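March, bench notes, cell two, after lunch

Right, so Teguh and I finally sat down and argued out the house rules for the pick and place bench, and I'm writing them up before we both remember them differently.

Speed first. Anything new runs at 20 per cent until it's done 20 clean cycles in a row, and a cycle where you nudged the object with your finger doesn't count (yes, Ridwan, I mean you!). After that you can take it up to 81, which is the odd number left in the Gernon config from last year, and I'd like us all to leave it alone until someone has time to test a proper one.

Hands. Arm paused is not arm stopped. If you're reaching over the table, press the stop, say "stopped" out loud, then reach. Teguh thinks saying it out loud is daft when you're on your own in here. I still want it, habits are habits.

Cables. We had a long chat about slack round the forearm. Too tight and it drags on the wrist, too loose and it catches on whatever you're reaching into. What we agreed: drive the wrist slowly through its whole range before the first run of the day, watch the loop the entire time, and redo the ties if it touches anything. Write down that you did it. I found 17 entries in the old log with no initials, so initials too please.

Containers with sides are the bit we'd never written down at all. The gripper body is wide and it's easy to think only about the fingertips, so the approach has to be straight down, with the rim height typed in as a no-go for sideways moves. Close, lift clear of the rim, then travel. No clever diagonals, even though they look lovely in the Stadov simulator and I was very pleased with mine.

Grip force: start low and go up in small steps, and note the value you ended on next to the object name. Rasham's sheet has a column for it that we've all been ignoring.

Still to sort: who wipes the table down, and whether the El Idrissi checklist replaces ours or sits on top of it. I vote replaces. Teguh wants to read it properly first, fair enough, so I've left it by the kettle for him. 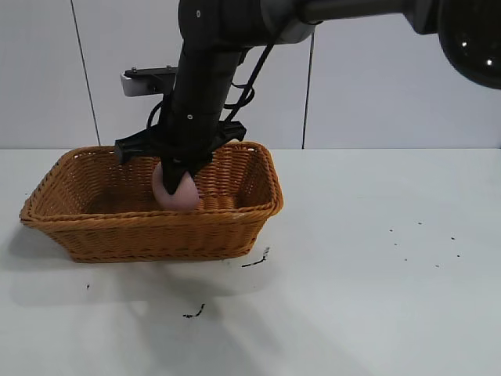
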